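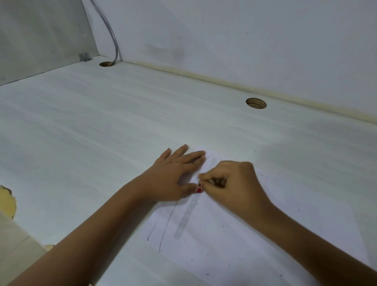

4.2 Ruling by hand at the workstation

Of all the small jobs we followed in the Skinton study, ruling lines was the one we came to enjoy most. It looks like nothing. A person puts a sheet on a desk, lays a ruler across it and draws. Yet in 464 ruling episodes we found a remarkable range of ways to hold a sheet still, to place the ruler, and to turn the paper so that the arm can move freely.

Figure 3. Ruling on plain paper at a corner workstation. The left hand is spread flat on the upper part of the sheet, the right hand works near the top end of a clear ruler, and two long pencil lines lie to the left of the ruler. The sheet is tilted on the desk.

The tilt deserves more attention than it has had. Earlier work on drawing posture, our own pilot at Landard included, treated the angle of the sheet as a matter of habit, fixed early in life and brought unchanged to every desk. Our participants were much livelier than that. In 324 of the 464 episodes the sheet was turned at least once before the first line was drawn, and people who wrote with the paper almost square to the desk would happily swing it round as soon as they picked up a ruler. Gatchalian, who coded the first half of the material, began calling this "finding the stroke", and the name stuck. A long line seems to be drawn most comfortably along the natural sweep of the forearm, so the paper is brought to the arm.

The holding hand turned out to be just as interesting. We had planned two codes for it, "on ruler" and "on paper", and had to give them up within the first afternoon. A spread hand can steady the sheet with most of the fingers while the thumb stays close to the ruler, and small shifts of weight between the two are very hard to place in one box or the other. The revised scheme (Table 2) therefore records the position of the palm and the position of the thumb separately. Agreement between the two coders rose a good deal once we made the change, and we would warmly recommend it to anyone working with similar material.

Parallel lines brought out the best variety. Some participants measured twice and joined the marks. Others judged the gap by eye, using the first line, seen through the clear plastic, as a guide for the second. This second method was quick and, to our surprise, the results were often very tidy. Opaque rulers were used in 60 episodes only, so we can't yet say how much the see-through body matters, but Salazar's interviews suggest that people care about it a great deal. One participant told her that an opaque ruler was "like drawing with the light off".

A word on the debris. Eraser crumbs and dark specks tend to gather on the sheet and on the desktop near it, and we at first cleaned them out of our notes as noise. We now think they are worth recording. Where crumbs collect says something about where correction takes place and which way the hand sweeps afterwards — and a crumb caught under a ruler can be enough to lift its edge and spoil a line. Brushing was logged 1064 times across all tasks, far more often than we had expected, and it came so easily that few participants remembered doing it when Salazar asked them later.

The desk itself is taken up in Section 4.3, together with the Ultton desks used in the second round.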